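Section 4: Setting up your Nolier countertop water filter

I wrote this section after putting together my third Nolier, so you're getting the order I use now, and it's a bit different from the one on the folded sheet in the box. My first one took me a whole evening. You can be a lot quicker than that!

Before you start

Clear a spot next to the sink and check that the feed hose reaches your faucet without pulling. You'll want a dish towel, a big pitcher and an old toothbrush (for the faucet threads, which are always grubbier than you'd think).

Note: The filter is for cold water only. Hot water ruins the cartridge, so if you have a single-lever faucet, get everyone in the house used to swinging it all the way over to cold first.

4.1 Fitting the faucet adapter

1. Unscrew the aerator from the end of your faucet. Mine was stuck solid, and a rubber jar grip did the trick.
2. Scrub the threads with the toothbrush and wipe them dry.
3. Drop the flat washer into the adapter. It has to lie level.
4. Screw the adapter on by hand until it stops, then give it a quarter turn more.

Caution: Don't use pliers on the adapter. I cracked one that way and had to wait until November for a new one to come.

4.2 Putting in the cartridge

1. Twist the lid of the housing to the left and lift it off.
2. Peel both stickers off the cartridge, top and bottom. (Yes, I forgot the bottom one once. No water came out and I blamed the hose.)
3. Lower the cartridge in with the arrow pointing up and press until you feel it seat.
4. Run a wet finger around the big O-ring, check that it's sitting in its groove, and twist the lid back on.

Note: The Bravmont cartridge and the Wada cartridge both fit this housing. I like the Wada better for taste – my neighbor Masaru Imai swears by the other one, and we've stopped arguing about it.

4.3 First flush

1. Push the feed hose onto the adapter until it clicks.
2. Open the cold tap slowly, just a trickle to begin with.
3. Let the water run for five minutes. It'll come out gray at first, and that's only carbon dust, so pour it on the houseplants.
4. Fill the pitcher once more and look at it against the light. If it's still cloudy, run it a few more minutes.
5. Dry the outside of the housing, lay the towel under it and come back in an hour to feel for damp spots. 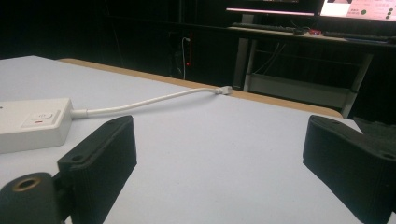

Matte black parts over a white tabletop.

4.4 When to change the cartridge

A cartridge is good for up to 700 liters. I write the start date on a strip of masking tape and stick it to the bottom of the housing – the one on mine right now says 21/09/2026. If the flow drops to a dribble before then, change it early and don't try to rinse it out.

Going away for more than a week? Take the cartridge out, shake off the water and leave the lid off so the housing can dry. Flush a fresh one when you get home, following 4.3 from step 1.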